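Volelness Incident Alerts – Set-Up Guide
Section 2: Getting local crime reports on your phone without losing your mind

1,210 shares

By now you should have the app installed and an account confirmed. If the confirmation email never came, it is in your spam folder, along with everything else worth reading.

This section covers your area, your alert levels, quiet hours, and sending in a report of your own. It applies to readers in Etley and the rest of Macedo County. People outside the county can still use Volelness, but they will be getting news of stolen mailboxes in a place they don't live.

CAUTION: Volelness is a news alert service. It does not call the police for you. If something is happening to you or in front of you, call 911 first and enjoy our notifications afterward.

Choosing your area

1. Open the app and tap Places.
2. Type your street address, or drop the pin by hand. The pin likes to land in the river. Drag it back.
3. Set your radius in yards. The lowest setting is 600, which covers your block and the ones you have opinions about.
4. Tap Save. The word Saved appears in letters designed for an ant.

NOTE: A radius of 1,000 is what the app picks if you skip the third step. In downtown Etley this will take in the courthouse, the county jail and both bars, so expect a lively weekend.

You can add a second place, such as a parent's house or your workplace. Think hard before adding a parent's house. You will learn about every car break-in on their street before they do, and you will be the one who has to bring it up at dinner.

Setting your alert levels

5. Go to Settings, then Levels.
6. Turn each level on or off with its switch. Gray is court dates and follow-ups. Yellow is property crime. Orange is a serious incident where police are still on the scene. Red is a danger to the public, and its switch doesn't turn off. Please stop writing to us about that.
7. Pick a sound for each level. The default for red was chosen by people who hate sleep. It can be changed to one of the other sounds, all of which were chosen by the same people.

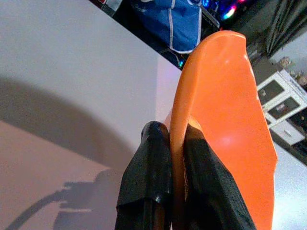 Orange alerts are the ones that generate most of our mail, so they get a paragraph to themselves. An orange alert goes out when our news desk has confirmed with a dispatcher or an officer that there is a real incident and that it isn't over. It will be short on detail. You may get a street name and the words "police activity," and then nothing for a good while. The banner fills the top third of your screen and is as bright and glossy as the curved orange plastic between those black grips, so if what you have is a sort of polite peach, your phone is in night mode and you should check the level printed in the corner. When the incident closes, the banner goes gray and a link to the story shows up underneath. Tapping the banner before then opens the same two sentences in a larger font.

CAUTION: Do not drive over to have a look. Officers in Etley have asked us to put this in the guide, and they did not use the word please.

Quiet hours

8. Tap Quiet Hours and set a start and an end. Most people like 10 p.m. to 6 a.m.
9. Decide whether orange may wake you up. If you leave the box alone, it may.
10. Press Test. The test alert ignores quiet hours, so don't run it next to a sleeping baby.

NOTE: Quiet hours hold alerts back and deliver them all in the morning. If it was a busy night, your phone will walk itself off the table.

Connecting a Zultness desk speaker

Owners of a Zultness speaker can have alerts read aloud. Plug it in, wait for the light to stop blinking, then choose Speakers in the app and tap the one that appears. If none appears, unplug it and plug it in again while saying something encouraging. The voice mispronounces Macedo in a new way with every update. The one in May was our favorite.

Speakers read yellow and above only. Court dates are not read aloud – we tried it, and it went on through lunch.

Sending us a report

11. Tap Tell Us.
12. Write what you saw, where, and when. Leave out who you think did it.
13. Add a photo if you took one from somewhere safe.
14. Tap Send, and keep your phone handy in case the desk calls back.

We don't publish the names of suspects sent in by readers. We don't publish them when they are your neighbor, your ex, or the man who parks across your driveway. Names go in a story once charges have been filed and we have seen the paperwork, and if the charges are dropped, the story gets updated and the people who were alerted the first time get alerted again.

Reports about fireworks go into a separate folder. It is a large folder.

Next: Section 3, Correcting or Removing a Report

3 comments

etley_eastside
My pin is still in the river. I dragged it back and the next morning it was in the river again.

porchlight
@etley_eastside same, delete the place and add it over. Worked for me, except now it thinks I live at the jail.

Guest
Can you make the peach thing a setting? I liked it better.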